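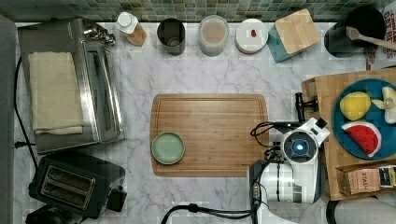 How does a robot decide where to put its hand? It searches. The planner takes a starting pose, a goal pose and a model of everything the arm could bump into, then tries out motions in software until it has one that gets from the first to the second without touching anything in the model.

Chapter 7
Planning in Cluttered Places

This is the chapter I look forward to every time I teach the course. Up to now we have kept the world polite. In Chapter 5 the arm moved through open air, and in Chapter 6 we gave it a table and one box. Now we get to the real thing: a kitchen counter with jars along the back, appliances down one side, a cutting board in the middle and a plate sitting on a second board off to the right. Counters like that are wonderful teachers. Almost every idea in motion planning shows up on one sooner or later, and you can feel the difficulty with your own elbow the next time you reach past a toaster.

Think about moving the small green dish from the cutting board over to the butcher block. The straight line between those two places is short, and if the dish could fly there by itself we would be done in one line of code. But the dish has a gripper around it, the gripper has a wrist behind it, and the wrist has a camera and cables. All of that has to come along. A path that is perfectly safe for the dish may drag a forearm through a plate of toy fruit.

So the planner can't think only about the dish. It has to think about the whole arm at once, and the trick that makes this possible is one of my favorites in all of robotics. We stop drawing the arm as a shape in the room and start drawing it as a single point in another space, one with an axis for every joint. Each point in this configuration space stands for one complete posture of the arm. A jar in the room becomes a strange, curving region of forbidden points, and moving the arm safely becomes moving a dot around those regions. The first time Sayaka Ikeda plotted one of these for our class, using just 2 joints and a single round canister, people got out of their chairs to look at the screen. The canister had turned into something like a bent leaf!

With two joints you can draw the whole map. With six or seven you can't, and you can't afford to compute it either. Section 7.2 takes up the sampling methods that get around this: pick a posture at random, check it for collision, connect it to its neighbors if the way is clear, and repeat. It sounds too simple to work. You will write one yourself in Nurna, the small planning library that comes with this book, and the core of it fits in 41 lines.

Section 7.3 is about the collision model, where most of your debugging hours will go. Some objects are easy. A square canister is nearly a box already, and a cutting board is a thin slab (the groove around its edge can be ignored for planning, though maybe not for grasping). Clear bottles and shiny doors are harder, as depth cameras often return holes or nonsense for them. A spoon handle sticking out of a crock is harder still — thin, slanted, and easy to lose when the point cloud is filtered. And the arm's own cables, which bend and sag as it moves, are left out of most models entirely. We will pad the links to allow for them and talk about what that padding costs you in tight spaces.

Section 7.4 turns a legal path into one you would want to run. Raw sampled paths wander. The one in Figure 7.9 has 329 waypoints before smoothing and 13 after, and both versions are collision-free in the model. Teodoro Nieto wrote the shortcutting code for that figure and has kindly let us print it in full.

Before you start

You will need forward kinematics from Chapter 3 and the Jacobian from Chapter 4. If quaternions still feel slippery, reread Section 3.5 first. Download the Inthanon scene files as well, and check that the viewer opens counter_a without warnings.

7.1 From the Room to the Joints

Let q be the vector of joint angles for an arm with n joints. For any q, forward kinematics gives the position of every link, and so the full set of points the arm takes up in the room. Call that set A(q).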